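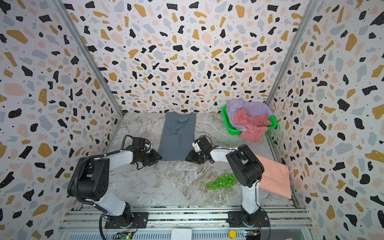
Surfaces & Coverings > Wallpaper and Vinyl

Thread: Terrazzo print on three walls, marble pattern on the floor – too much?

queiroz_flat
Posted Dec 3, 2023
Small enclosure, used for laying out and folding clothes. Left, back and right walls are papered in a terrazzo print: white background, irregular flecks in black, mustard, soft pink and a pale blue-gray, with tiny black dots in between. The floor is a marble pattern with gray, white and tan veining. Aluminum posts at the corners.

Two questions.
1. Does the floor compete with the walls, or is it fine as is?
2. Gray clothes on that floor. Is the contrast good enough to find a hem quickly?

Paper is the Jaria peel-and-stick, 600 mm roll.

seamroller7
1. Fine as is. The flecks are hard-edged and the veining is soft, so they read as two different patterns. Two terrazzos at different scales would have been worse.
2. No. Gray on gray veining is the weakest pairing you could pick. Put a plain mat down.

wurkent54
Disagree on 1. Three walls of multicolor fleck plus a veined floor leaves no plain area anywhere. I would keep the terrazzo on the back wall only and go flat white on the sides.

Agree on the mat. Matte, one color, dark or light but not mid-gray.

seamroller7
Flat white sides show every scuff. A busy print hides marks and hides the seams too. In a work area I will take the print.

wurkent54
It hides seams until one lifts. Then you have a fleck cut in half with a shadow line through it. Has the OP matched the repeat?

queiroz_flat
Matched on the back wall. On the sides I started from the back corner and let the front edge fall where it fell. The posts cover the corner joints, so I only trimmed to within a few millimeters there.

plainweave
Different point. For folding, pattern on the walls is irrelevant. Pattern on the floor matters. A gray garment laid lengthwise from the back toward the front gives you two long edges to track against veining that also wanders. Straight edges are easier to judge against nothing at all.

I use a 900 mm square of cream cotton canvas, ironed flat and taped at the corners. Trousers go down waistband to the back, legs toward me. Smooth from the waist down, bring one leg over the other, then fold from the hem. Long shirts the same way, collar to the back, sleeves in first.

seamroller7
Canvas drags. Knits catch on it and the lower corners pull out of square when you lift them. Smooth vinyl is better.

plainweave
Too smooth and the whole garment slides when you take hold of the hem. Some drag is useful. I have had no trouble with knits, but mine are mostly heavy.

wurkent54
Both of you are right for different fabrics. Try the bare floor first with something dark, then decide. Zinder sells a matte vinyl with a light texture that sits between the two.

queiroz_flat
Thanks. Leaving the walls alone for now. I will cut a piece of plain off-white vinyl for the middle of the floor and leave the marble showing as a border. Will order a sample of the matte and try it with gray trousers before buying the full length.

wurkent54
Still think the side walls should be white – but the border is a reasonable compromise. Let the sample lie flat overnight before you test it, or the curl will lift the hems.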